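Workshop tips: setting up the Altberg two-arm bench kit

The Altberg kit ships as two arms, printed gripper fingers, wrist cameras and a bag of fasteners. Vustent sells it with or without a setup visit. These notes cover the version without the visit, on a home workbench, using toy kitchen parts as practice pieces. They assume both arms are assembled and the motors have their IDs.

1. Mark the target before placing the object

Put down a sheet of white paper and use a flat red circle as the drop point. Tape the paper at the corners. A sheet that creeps a little on each pass will spoil a long run of recordings, and the error is hard to find later. Light objects such as a toy carrot go past the far end of the sheet to start. Open the fingers fully before each approach and keep the second arm parked high until the first has cleared the paper.

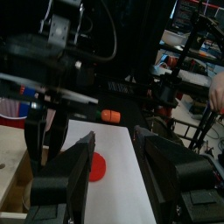 2. Route the cable with slack

Leave a loop at the upper joints large enough for full travel. Run each joint to both limits by hand with the power off and watch the loop. The supplied ties are too short for this. Kourkoulas sells a longer pack of 100 that fits the same slots.

3. Close the fingers and check the tips

Bring the fingers together over a pale board, where the gap is easy to see. The tips should meet first. A thin line of light lower down between the fingers is acceptable on this design. If the tips cross, loosen the finger screws by half a turn, square them up and retighten. For the first reach test, a light blue toy pot just beyond the board makes a good target: wide opening, handles on both sides, no harm done if it gets knocked. 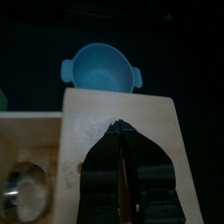

4. Save the zero position

Write the calibration file only after steps 2 and 3. Our log stood at 2,044 cycles in May with 2 recalibrations, both after a finger change.

5. What the kit does less well

Finger screws work loose - check them every 8 hours of running. The manual, translated by the Gruremness office, gives the wrong hex size for the base bolts. Makis Liapis at Vustent confirmed the error by email and sent a corrected page the same afternoon. Spare fingers are sold in pairs only.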